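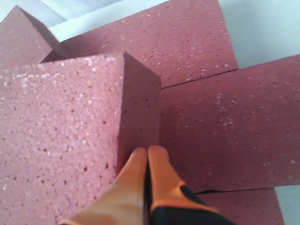
又到十一月，又有人来问我明年春天要不要翻地。不翻。四年没翻了，问一次我答一次，干脆写下来，省得在地头上站着吹风。

先说清楚，我不是什么免耕派。那帮人开会我去过一回，讲得跟信教似的，犁一下就是罪过。我没那么大的信仰。我种的是菜，胡萝卜、甜菜、一点洋葱，地不大，坡下那块还积水。我只是算过账，也看过自己的土。

账是这样的。以前每年深翻一遍，油钱、犁铧、请人，加上耙两遍，一季下来1,840块。这还没算我自己的工夫。钱花出去换来什么？头两周地面漂亮，平整，邻居路过夸一句。然后草就上来了。翻地等于把底下睡着的草籽叫醒，年年叫，年年醒。苋菜、藜，一茬接一茬，跪在垄上拔，拔到六月腰直不起来。

Ferdinand Pichler不同意。他在Nallham那边种了三十年地，重粘土，他说不翻春天根本下不去脚。我信他的。他那土我抓过，捏成团能砸窗户。可他拿他的土来说服我的沙壤，这就没道理了。反过来我也不会劝他把犁卖掉。各家的地各家清楚，偏偏写文章的人最爱一刀切。

最烦的是卖机器的。Zarkus出的那台浅松机，两个幅宽，宽的那台宣传册上写什么"一次到位"。我借来试了半天，石头多的地方齿就跳，跳起来的地方等于没松，回头还得补。价钱呢，够我买好几年的种子。Jawad Dhanial买了，用得挺高兴，他的地没石头嘛。所以问机器好不好之前，先问问自己地里有什么。这话说了多少遍了，没人听。

我现在的做法很土。收完撒黑麦，越冬，春天压倒，等它烂个差不多，用叉子在播种行上松一松，只松行，行间不动。胡萝卜那几垄松得深些，不然分叉。头一年出苗确实难看，稀稀拉拉，我半夜醒来都在想是不是该认错。第二年好一点。第三年开始蚯蚓多了，下过大雨坡下那块也不怎么板结了。草还是有，可是拔得过来。

有没有毛病？有。蛞蝓。压倒的黑麦底下简直是它们的旅馆，Fluvau那个品种的生菜被啃得只剩筋，我后来索性不在那几垄种生菜了。还有春天地温上来得慢，想抢早市的别学我，肯定亏。这些免耕的书里都写得很轻，一句带过，我觉的不厚道。好处坏处都摆出来，人家自己会挑。

再说补贴的事。现在的条子是按"是否翻耕"打勾给钱，翻了没有，翻了零分。那我松播种行算不算翻？去年来看地的年轻人自己也说不上来，打了两个电话，最后写了个"部分"。部分是多少？表上没这一格。我看不如看地面盖没盖住，冬天光秃秃的地，不管犁没犁过，水一冲都是往沟里跑土。盖住了就给钱，没盖住就不给，走一圈就看得出来，比现在这张表强的多。

好了，外面快黑了，黑麦还剩半袋没撒。要来吵的明天中午以后来，上午我在坡下挖沟。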